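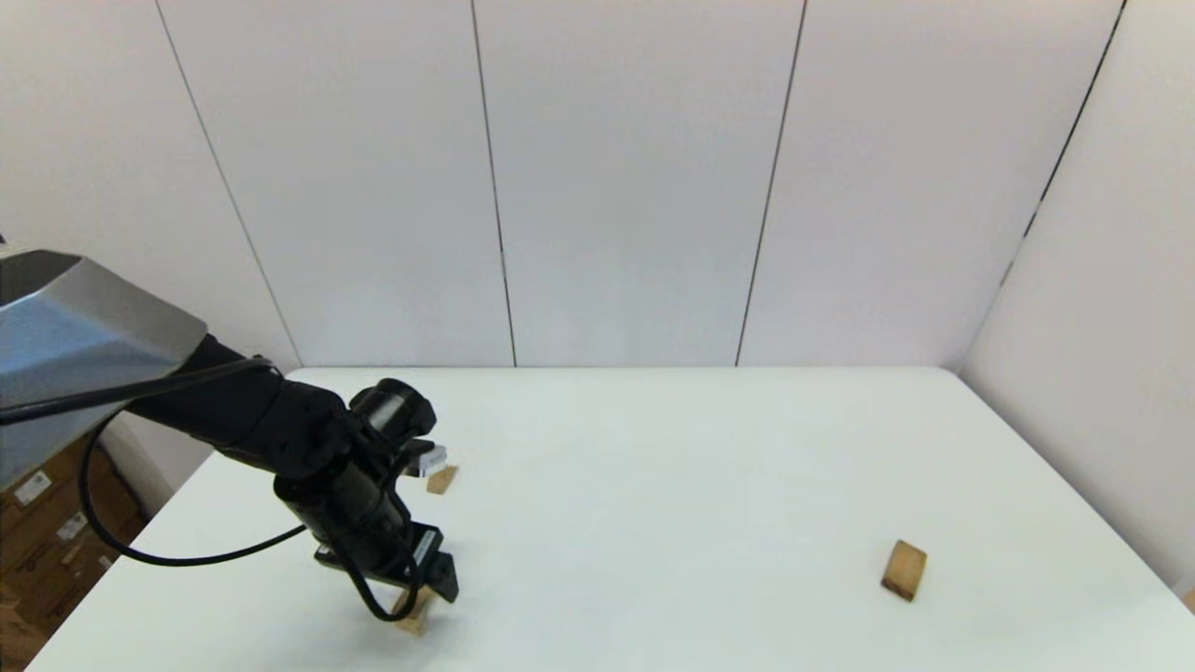

Bollgate Repair and Lending Room
Progress report to the Reisinger Fund, second payment
Wednesday, August 18, 2021
Prepared by Heledd Morris

Short version first. Lending shelves open, repair evenings running again, catalog half done, roof money not touched. Two things late. Details under each heading.

Lending

Opened in May as planned. 400 items on the shelves, mostly hand tools, ladders, garden stuff, a few sewing machines, one very popular carpet cleaner. Members borrow for a week and can renew once. We said two weeks in the application. Changed it after the first month, the pressure washer never came home and people got cross.

Most asked for: carpet cleaner, tile cutter, the long ladder. Least asked for: anything to do with fondue. We have four sets and would like to stop being given them. Svenja has put a note on the donations page.

Late returns are a bigger job than we budgeted for. Giang Lại has been phoning people in the evenings, which works much better than email but eats her time. We would like to move part of the printing line over to cover her hours. See money, below.

Repair evenings

Restarted in June, windows open, booking only. 17 held so far. Lamps and toasters as ever, also a lot of bicycles, which we didn't expect with the shop on the corner. Severin Kälin runs the electrical table and has written up a one page safety check that every mains item gets before it leaves. Copy attached (appendix B). He wants a second tester. The one we have is fine but there is a line for it by seven o'clock.

Clothing repair has not restarted. Theresia Plattner is back in September and would rather start fresh then than have someone cover. Fine by us. The sewing budget is unspent and stays where it is.

Things we couldn't fix get logged now, with the reason. Mostly it is parts. Cases glued shut comes second.

Catalog

Behind. Should have been finished end of July. We moved off the spreadsheet and onto Storent, and the import lost every photo and half of the deposit amounts. Svenja Kofler is re-entering by hand, shelf by shelf. Garden and ladders done, hand tools nearly, kitchen not started. New date is end of September. Members can search what is in there but can't reserve online yet, they still have to call or come in.

Training

Two short courses ran, basic wiring and sharpening. 10 places each, both full, waiting list for sharpening. Feedback forms were handed out late at the first one so we only have the second set. People wanted more time at the bench and less talk. We will cut the intro.

The young people's course with Skellivon school is pushed back to the fall term. Their decision, to do with the timetable. They have confirmed in writing that they still want it. No money spent on it yet.

Money

Full sheet in appendix A. Main points:

Tools and spares, on budget.
Rent, on budget.
Insurance, over by $56, the premium went up at renewal.
Printing, well under. Nobody picks up the leaflets.
Roof repair, untouched, waiting on a second quote.

Request: move the unspent printing money to staff hours for returns. Please let us know by the end of the month if thats ok, we need to do the September rota.

Next quarter

Finish catalog and turn on online reservations. Restart clothing repair. Get the second roof quote and pick one. Buy a tester if there is anything left in tools. Agree dates with the school.

Appendix C (membership numbers) to follow on Friday, the export is being slow. Call Giang or me with any questons, mornings are best.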